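Cards sticking in the plastic sleeves of a card holder

Posted in Home & Organizing by Digby Hollis

I keep my membership cards in a small green card holder, the kind with clear sleeves inside that you flip like pages. The cover is fine and the stitching has held up well. The trouble is the sleeves. The glossy plastic grips the cards, and the one I need most, an orange card for the Nalmont pool, takes me a good while to work out at the front desk.

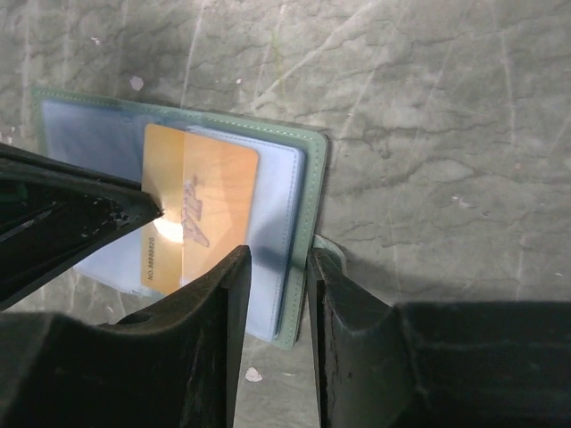

I have had the holder since March and it has 12 sleeves, most of them with one card each. I tried pushing from the bottom with a fingernail and that only bent the sleeve. Is there a way to loosen them, or should I get a different holder? I'd like to keep this one if I can.

Relu Toma

New sleeves are often tight. Take the card out, wipe both sides with a dry cloth, then wipe the inside of the sleeve with the cloth wrapped around a butter knife. Don't use hand lotion before you handle them. After that, slide the card in and out 30 times or so over an evening. Mine loosened up after I did this.

To get a stuck card out, lay the holder open on a table, press the sleeve flat with one hand and pull the card by its long edge near a corner. Don't bend it, especially if the lettering is raised, as the raised part catches on the plastic.

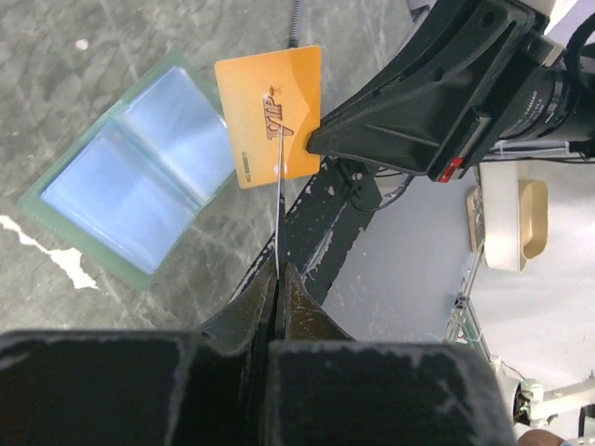
Orange VIP card out of its sleeve, holder lying open

If a card is still tight, put a strip of thin ribbon behind it with the end sticking out. Pull the ribbon and the card comes up.

Plinov

Just buy another one. I paid 5 dollars for mine at Nuttall and the cards fall out of it, so now I have the opposite problem.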